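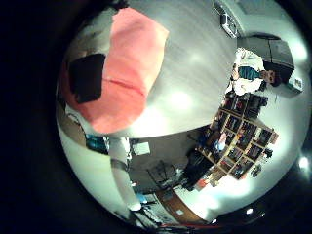

Drodeo
Member, Beltville — joined 2004

Washing salmon-pink fabric without it going orange?

I bought a bolt end of salmon-pink cotton at the market in Gwynne and want to make cushion covers before November. My last lot came out of the wash a sort of tired apricot colour. We're on bore water here, if that matters. Should I wash it before I cut?

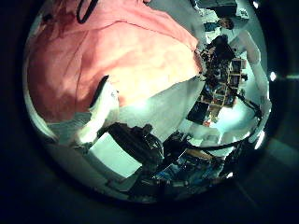 Pinks are fussy and I've ruined plenty. Wash it first, cold, on its own, and dry it in the shade. Don't bother ironing until you're ready to cut — a few soft wrinkles like the ones in that big stretch of pink won't hurt anything. Mine shrank 2 cm on the first go, so buy extra.

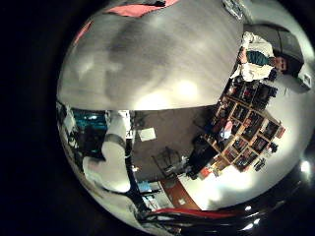 Oh, and skip the powder with whitener in it. I used that for years on a favourite doona cover and it went blotchy along the folds.

Bondudau
Regular, 81 posts

Vinegar. Works for me.
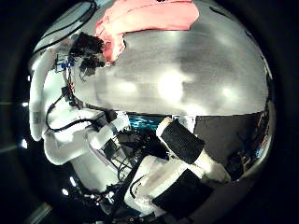
gumleaf3141
29 Oct 2020

Vinegar won't set the dye in shop-bought cotton, sorry! I'd be looking at the bore water. If there's iron in it, pale colours go orange no matter what you do. Take a scrap to a mate's place on town water, wash it there and compare the two before you cut anything.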